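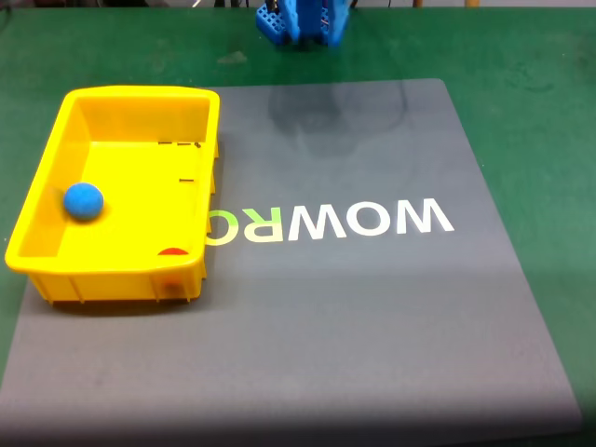 Print this post | E-mail this post

I finally got the Vinlow amp finished on Monday night and I'm still grinning, so forgive me if this one wanders a bit.

For anyone who hasn't been following along, I've wanted a small linear amplifier for 2 metres for ages. My little Yeo transceiver puts out a few watts, fine for the local repeater, but from my side of the ridge it struggles on simplex and it's hopeless for SSB past the next valley. The Vinlow is a single-transistor LDMOS kit that takes 2 watts of drive, and you build the low-pass filter yourself from enamelled wire and a handful of mica capacitors. I love winding coils, so I was sold on that part alone.

The board is gorgeous. Thick copper, plated holes everywhere under the device, and proper room to get an iron in. The instructions are another matter! Page 7 tells you to fit the bias trimmer before the heat spreader, and if you do that you can't get a screwdriver onto the middle bolt. I did it in that order, of course, then had to wick the trimmer off again and lost a pad. A bit of wire-wrap wire fixed it and you'd never know once the lid's on.

Bias was the bit I'd been nervous about. I've cooked a device before (the old Esen driver board, two winters ago, still in the drawer as a warning) by winding the pot the wrong way with the supply turned right up. This time I set the current limit on the bench supply really low, terminated both input and output, and crept up on it with the meter in the drain lead. It came up as smooth as you like. I left it sitting there for a good while with my finger on the heatsink, and the idle current drifted up a touch and then stayed put. The thermal tracking diode is glued right against the flange and it really does its job.

Then the filter. My first go at the coils had the turns too tight and the cutoff landed well low, so I was throwing away a fair bit of the power I'd just made. Spreading the middle coil with a plastic trimming tool brought it back beautifully. You can watch the whole curve slide up the analyser screen, and I probably spent an hour on it when ten minutes would've done. Second harmonic is now down where it should be, and the third I can't find above the noise on my gear.

A few people have asked about the enclosure. It's a plain diecast box, and I filed the connector holes out by hand because my step drill had gone blunt. The fan is a quiet one out of a dead power supply. All up I spent around $300, including the relay, which I bought twice after getting the coil voltage wrong the first time.

On air it's a treat. I took it up to Lurside on the weekend with the short yagi and a battery, and had a lovely long SSB contact with a station I've only ever heard as a whisper. Signal reports were good, and one fellow said the audio sounded clean and asked what I was running. I was pretty chuffed with that!

Still to do: a proper sequencer so the relay settles before the drive arrives, and a directional coupler so I can see reflected power without dragging the big meter along. I've got a coupler layout half drawn already and will put it up once I've etched one and measured it. If anybody has built the Vinlow for 6 metres I'd love to know what you used for the output transformer.

Print this post | E-mail this post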